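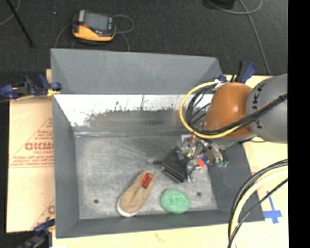
Photo: Braditton Robotics Club

Home | News | Projects | Meetings | Join | Contact

Braditton Robotics Club – Minutes, October meeting

Start 6:40 pm, lab room. Ornella Villa in the chair, also taking notes, so apologies for gaps. Quorum OK. Minutes of last meeting passed, one fix: the loan form goes to the front office and not to the lab.

1. Bin picking project

Main item, took most of the evening. Arm team reported. Bin is clamped to the table now and stays clamped. Please don't undo the blue clamps to sweep under it, the positions in the code are all taken from that spot. If you do have to move it, write it on the whiteboard with your name.

Objects this month: the tan slip-on shoe, the mint green round one, black one. Shoe is the hard one. Software team wants to grab it at the heel end, arm team wants to come in across the middle. Long talk. Agreed to try both, same number of goes each, and log them in the same sheet so they can be compared. Log sheet now has 436 rows. A lot have the result column blank – fill it in at the time, no one remembers a week later.

Shiny back wall of the bin is a worry. Glare at the top, then it goes blotchy lower down. Vision people asked for either matte paint or a cloth over it. Paint voted down for now as the bin is on loan. Cloth to be tested, if it gets in the way of the gripper we try moving the lamp instead. Floor of the bin is scratched up as well but they say they can live with that.

Cables. The yellow loop and the black bundle on the arm need a proper look before the open evening. One more tie at least. Same for the lot that hangs across the front corner of the bin. Action: arm team, before next session.

Handheld controller – goes back on the hook at the end, not left on the carpet. Said this last month too.

Blue tape mark on the table stays put. It is a reference mark, please stop picking at it.

2. Zavudmont contest

Entry form is in. Rules are out and were passed around on paper. Points that matter to us:
- each team gets 100 points to start and loses them for drops
- objects are only handed over on the morning, so no tuning for one shoe
- operator may not touch the arm during a run, except to stop it
- own bin allowed if flat bottomed

Question whether the two holes in our bin floor count against us. Ornella to write and ask. Also to ask if we can bring our own clamps or must use theirs.

Vitale team (the younger group) would like to enter on their own with the small wheeled kit. Discussion, mostly in favor. They need one adult with them the whole day. Two parents offered, names with Ornella.

3. Money

Balance is $794 after the gripper parts. Praltden grant is $2,000 if we get it, decision not expected before the new year, so nothing to be spent against it. Request for a second set of finger pads approved. Request for a new laptop put off. T-shirts put off again, some grumbling.

Van for the contest: no quote yet. Chase.

4. Open evening

Arm demo to run in short slots with a break between so it dosn't sit there with a crowd leaning in. Rope or tape line on the floor. One person on the stop button, that person does nothing else and does not answer questions. Rota on the door, only half the slots taken so far. Visitors can choose which object goes in the bin next – idea from the Vitale team, liked by all.

Poster text still missing. Arm team to send three or four lines, simple words please, last year's read like a manual.

5. Any other business

- Someone took the small hex keys home. Bring them back.
- Lab closes earlier from next month, out by 8:30.
- New members: safety talk first, then the arm. No exceptions, even if you have used one at school.
- Shared folder is a mess. Old runs to be moved into thier own folder, name it by month.

Actions
Ornella – letter to Zavudmont (holes, clamps), van quote
Arm team – cables, poster lines
Vision – cloth test, report back with pictures before and after
Software – heel vs middle trials, log complete
Everyone – door rota

Closed 8:20 pm. Next meeting same room, bring the rules sheet with you.

This site uses cookies to remember your settings. Accept | Manage cookies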